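Home | Kitchen | Tableware | Storage | Reviews | Contact

We use cookies to remember your settings. Accept | Manage

Review: the Skonditau bear tray and pink plate
By the Clurketti kitchen desk, July

I bought the Skonditau tray to replace a heavy one that had warped, and added the pink plate because it came to less than the delivery charge. The two have been in use on my worktop for 6 months, mostly for lunches and for carrying bits of salad from the sink to the table.
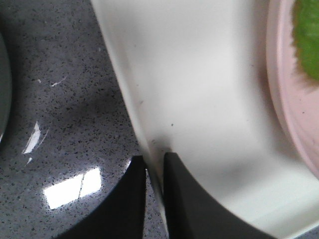
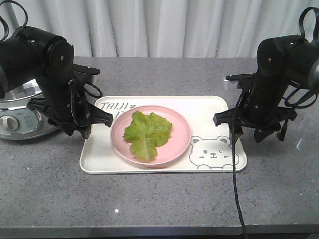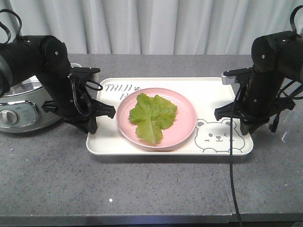

The tray

It is a rectangle with rounded corners and a rim that stands up only a little. The colour is a creamy off-white, warmer than the white bowls I already own, and the two don't match if you put them side by side. On a grey speckled worktop it looks fine.

The decoration is kept to the corners. There is some grey lettering with a small paw print at the top left, and an outline of a bear's face at the bottom right. I would have preferred a plain one, but the lines are thin and you stop noticing them once there is food on the tray. A round plate put down in the middle can cover part of the second line of lettering.

The low rim is good for wiping and less good for spills. A full mug tipped over on the stairs went straight over the side. For toast, cutlery and a plate it is enough. There are no handles, so you pick it up by getting your fingertips under the edge, and on a polished surface it is easier to slide it towards you first.

I paid 17 pounds for it from Irusby. That is fair for the size. It has been washed by hand throughout, as the leaflet asks, and the printing has not worn.

The plate

The plate is round, shallow and pale pink, with a slightly raised lip. It leaves plenty of tray showing, so a glass and a fork fit beside it. A single lettuce leaf takes up much of the middle, which gives you a fair idea of how much it holds. It will do a sandwich or a slice of cake. It will not do a proper dinner, and anything with a sauce needs more depth.

Green things look good on it. Beetroot stained mine faintly and the mark came off after 30 minutes in warm water with bicarbonate of soda. I have not put it in the microwave.

Compared with the Nwankwo tray

The Nwankwo tray I had before was deeper and had cut-out handles. It was better for carrying drinks and worse for everything else. Crumbs collected in the corners, it took up most of a shelf, and it was too tall to go behind the bread bin. The Skonditau slots in there with room to spare.

Would I buy them again?

The tray, yes, for light meals. The plate, yes, if it stays cheap, though I would get 2 so that there is always a clean one. Anyone who mainly carries tea upstairs should look for something with a higher edge and handles.

Get new reviews by email. Enter your address to subscribe.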